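Unit 4: Reviewing a pick-and-place kit
Instructor: Senthil Suvarna

The kit under review is the Wireler starter package. Read the Lako data sheet first and bring your notes. 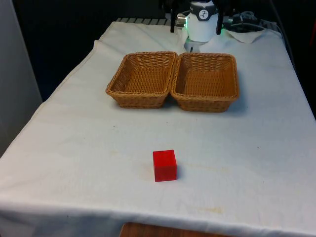

Page last changed: July

The task is cube to basket. Leave open cloth between the cube and the baskets so the gripper can come in from any side.

1. Gripper. Check the opening against the part, then the screws at the link joints. Wireler quotes 200 cycles between checks - write down your own count.
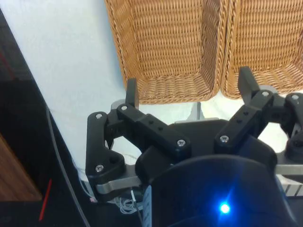 2. Baskets. Place them side by side with the long sides parallel. Woven rims flex, so set the release height above the rim.

3. Cables. Note where each one hangs and whether it crosses a camera's view. 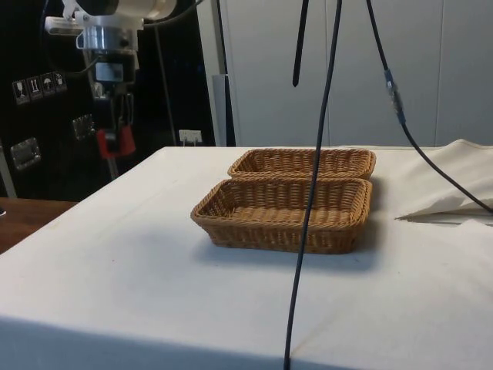 Fig. 3. Baskets, arm at upper left, hanging cables.

4. Start position. Clear the arm from the side view and record the cube before each run. Do 5 runs per start position.

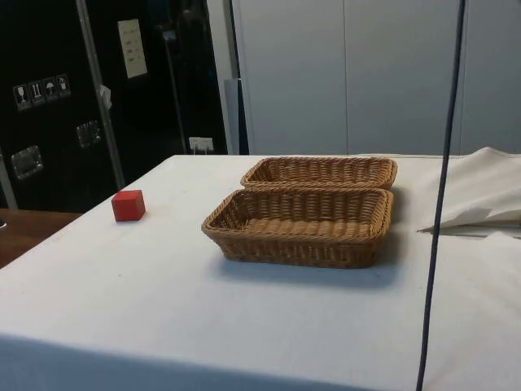
Fig. 4. Side view with the cube left of the baskets.

Hand in: one page comparing the kit with the Auer package on price, setup time and spare parts.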